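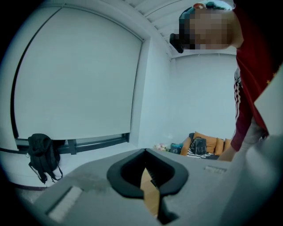
Clernton Residents' Forum > Waste and Recycling > Change to cardboard collection

Posted by: S_Oberholzer
Residents of the Moser district are advised that cardboard will be collected every second Wednesday, beginning in February. Bundles must be tied and placed at the curb by 7 a.m. The change affects 831 households.

Reply by: ischwaiger
Could the district confirm whether pizza boxes are accepted? The printed notice says no. The website says yes.

Reply by: S_Oberholzer
The notice is correct. The website will be amended.

Reply by: tanner_b
I must object to the new schedule. Our building has 33 apartments and one storage room. Two weeks of cardboard will not fit in it.

Reply by: LoanBui
I respectfully disagree with Mr. Tanner. Our building has 78 apartments and manages well, provided that tenants flatten their boxes.

Reply by: tanner_b
Your building has a basement. Ours does not.

Reply by: emil.lanz
The depot on Jirkero Street accepts cardboard on weekdays until 6 p.m. There is no charge for residents.

Reply by: ischwaiger
The depot is not a practical option for residents without a car. I support the request for a weekly collection.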